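Print this ticket
E-mail this ticket

Ticket 295: arm stops short on the counter clearing job
Status: open
Opened by: Raluca Lazăr
Product: Wirkance task planner, Rastance release 4

Hi all, me again! Picking up from 192, which got closed while I was still typing my answer (grr). The job is the dull one everybody wants a machine for: pick up the odds and ends, put them where they belong, leave the toaster alone. My nephew does it in two minutes, with complaining.

I ran it 19 times this morning with the stock settings. Spice jars, fine, it leaves those in the rack like it should. The TV remote is where it all goes wrong. The planner keeps deciding the remote and the pot holder are one item, so it goes for the pair, closes on a fold of cloth, and then the log just says "grasp lost" and it parks.

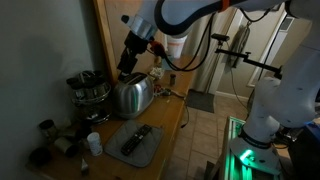
Photo: Raluca Lazăr / Wibisono test kitchen

The remote is dark and flat and the pot holder is gray and quilted, so I'd have guessed they were easy to tell apart, but what do I know. Things I've tried so far: restarting the planner, raising the minimum grasp height, and the Bolport patch from January (no change at all, except it's slower now). Taking the pot holder away does fix it, but come on, who tidies up so the robot can tidy up?

Update, 4:40 pm: turned off "merge touching objects" and got one clean pickup! Then it treated the toaster as two things and wanted to move both. So I've turned it back on.

Can somebody tell me if merging can be set per surface? Logs are attached to the ticket, and I'm leaving the counter set up until I hear back.

E-mail this ticket
Print this ticket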